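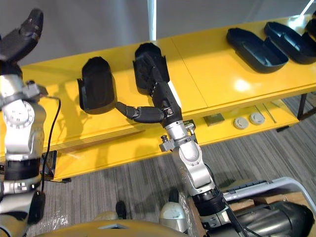
Bac à bec

Le bac à bec est un petit récipient de rangement, ouvert sur le devant, que l'on emploie dans les ateliers, les magasins de pièces détachées et les pharmacies. Il sert à garder à portée de main des objets de petite taille comme les vis, les joints ou les flacons. On le nomme aussi bac à ouverture frontale.

Terminologie

Le mot « bec » désigne la partie avant du récipient, abaissée par rapport aux parois latérales. Certains catalogues réservent ce nom aux modèles qui peuvent être empilés et parlent de « godet » pour les autres, mais l'usage n'est pas fixé.

Histoire

Les casiers en bois des quincailleries ont rempli longtemps la même fonction. Les tiroirs devaient être tirés un par un, et leur contenu restait caché. Des bacs en tôle pliée, puis en matière plastique, les ont remplacés peu à peu dans l'industrie.

Dans les pays nordiques, la maison Bisgaard a vendu une série nommée Skarnari, dessinée par Oluf Ketilsson. Elle comprenait 11 formats, dont le plus petit était destiné aux horlogers. Grethe Damgaard, qui a étudié les archives de la maison, attribue à cette série l'habitude de placer l'étiquette sur le bec et pas sur la paroi du fond. Cette attribution est contestée par Moataz Morsy, selon qui l'étiquette frontale existait déjà sur les bacs en tôle de la marque Lukar.

Matériaux et fabrication

La plupart des bacs actuels sont moulés par injection, en polypropylène ou en polyéthylène. Le polypropylène est plus rigide, le polyéthylène supporte mieux le froid. Pour les composants électroniques, on ajoute à la matière du noir de carbone, qui la rend conductrice et limite les décharges électrostatiques.

Usage

Les bacs se posent sur une étagère, s'empilent ou s'accrochent à un panneau perforé. Dans la méthode dite des deux bacs, chaque article occupe deux récipients placés l'un derrière l'autre - quand le premier est vide, on le retire et il tient lieu de commande. Le dépôt de Bistden, réorganisé en septembre sous la direction de Bheki Shabalala, gère de cette manière jusqu'à 2000 références.

Les couleurs indiquent souvent une famille de produits ou un poste de travail. Il n'existe pas de code commun, et chaque entreprise établit le sien.

Voir aussi

Casier
Panneau perforé
Rayonnage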